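6. Teaching your first task

Now the fun part. By this point the Stitorow is bolted down, powered and talking to the Tulton hand controller (sections 4 and 5), and you can begin showing it what you want done. There are two ways to do it. You can take hold of the arm and lead it through the job yourself, or you can stand back and drive it with the Tulton. Most people end up using both, often in the same afternoon.

We start everyone off with small blocks. They're light, they're cheap, and dropping one does no harm to anybody. Once the arm can pick up a block you'll have a good feel for what makes a clear demonstration, and the same habits carry over to fiddlier things such as card, cloth and bottle caps.

6.1 Before you record

1. Clear the work area of anything that isn't part of the task. Mugs and phones are the usual culprits.
2. Check that the emergency stop is within reach of whoever is doing the showing. If two of you are working, the second person holds it.
3. Open the gripper fully, then close it on nothing, twice. It should move smoothly and quietly both times.
4. Press HOME and wait for the green light.
5. Choose New Task, type a name and press Save. Short, plain names are best: "pick block" will still make sense to you next month, "test2b final" won't.

CAUTION: Keep fingers out of the gap between finger and palm whenever the arm is powered, even in hand-guided mode. The gripper can close if the trigger is knocked.

6.2 Leading the arm by hand

1. Press and hold FREE on the forearm. The joints go slack and the arm will sink a little, so have your other hand under the wrist before you press.
2. Move the arm to a spot above the block. Go slowly the first time — half the speed you'd use with your own hand.
3. Press REC on the base. You'll hear one beep.
4. Lead the gripper down to the block, squeeze the trigger, lift, and carry the block to where it should go.
5. Release the trigger and draw the gripper straight up.
6. Press REC again. Two beeps mean the demonstration has been kept; a long tone means it hasn't, and you should repeat from step 1.

Note: Your own arm and sleeve will show up in the overhead camera during hand guiding. For a job where the overhead view matters, use the Tulton and stand clear.

Note: If the arm feels heavy or drags to one side, the tool weight is probably set wrong. Go to Settings, Tool, Weight. The standard gripper is 700 grams.

6.3 Driving the arm with the Tulton

1. Stand facing the same way as the arm. Left on the controller is then left for the gripper, and your brain will thank you.
2. Squeeze the side grip to take control. The arm follows your hand only while the grip is squeezed, so you can let go, move your hand somewhere comfortable and squeeze again.
3. Set the speed dial to 6 or below until you've had some practice. It goes up to 9, and 9 is properly quick!
4. Press REC on the controller and carry out the task as in 6.2, steps 4 to 6.
5. Press HOME between demonstrations, so that each one starts from the same place.

CAUTION: Never squeeze the side grip while someone else is resetting the blocks. Say "clear" out loud and wait for an answer.

6.4 Making good demonstrations

Move the starting position of the block a little each time. Nine tidy demonstrations from nine different spots will teach the arm far more than the same one repeated. Our biggest set so far, recorded by Malathi Shetty and Spyros Milošević at the Berkovov workshop, runs to 1,345 demonstrations, and the arm trained on it is a joy to watch. You don't need anything like that many to get started.

Keep the odd recovery. If you miss a block, back off, line up and try again, leave the recording running. The arm then sees what to do after a miss. Do delete the ones where you stopped to answer the door.

Try not to dither. Long pauses are learnt as faithfully as everything else, and Harish Unnithan once taught an arm to hover over a block for as long as he takes to find his glasses.

6.5 Checking through the wrist view

Go to Review and pick a demonstration, then choose Wrist. Step through it with the arrow keys, paying most attention to the moments just before the grip and just after the release. Part of the gripper will always be in view, and that's useful, as you can judge how the finger sits against whatever it's near. Small objects may look smeared where things moved quickly. A few smeared stills are fine. If you find them all the way through a demonstration, turn the speed dial down by one, add a lamp over the board and record it again. 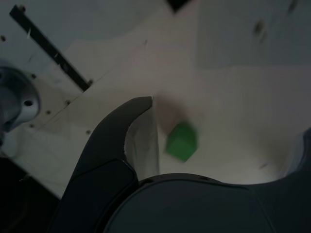
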